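Tuesday, April 23, 2019

## Big grey arm gets its bin at the Ostwood shed

If you've been by the Ostwood workshop lately you'll know the big arm has taken over the back bench, and I'm happy to report it finally has something to do! Krešimir Popescu and I have been at this since December, mostly on weeknights, and the job we've settled on is bin picking. You tip some odds and ends into a metal bin, and the arm has to reach in and take them out one at a time. Sounds easy. It's taken us four months to get this far (and two grippers, but let's not go into that).

The wooden blocks are our favourite test pieces so far, mainly because Clémence Cordier had a whole offcut box of them going spare. They lean on the walls and on each other, so the arm has to come in at all sorts of angles. We're holding the bin with a spring clamp for now. Clémence reckons it wants proper brackets and she's probably right, but the clamp came out of my own drawer and cost nothing.

Cables have been the real headache. Every time the wrist turns, the whole loop wants to go with it, and we spent most of last week giving it enough slack to move without snagging on the rim. Josiane Lefèvre has offered to help us tidy the run along the arm, and I've said yes before she can change her mind.

Next up is a guard. We've got acrylic sheet on hand with the brown paper still on, and I'd like to cut it before the open night, when Thierry Carré is bringing 18 kids from the Pichon after-school club. If anybody in the shed has a good fine-tooth blade for the table saw, please leave it on my shelf with your name on it. I'll bring it back in one piece, and I'll throw in a colourful selection of offcuts for your trouble.

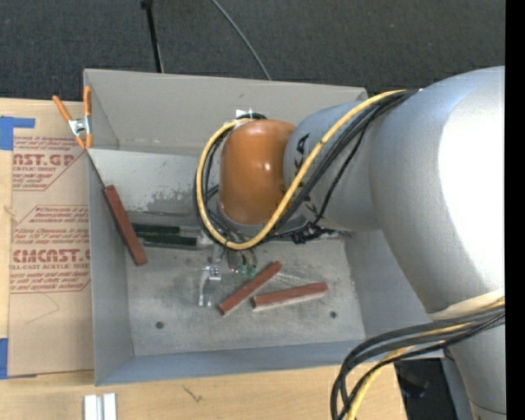
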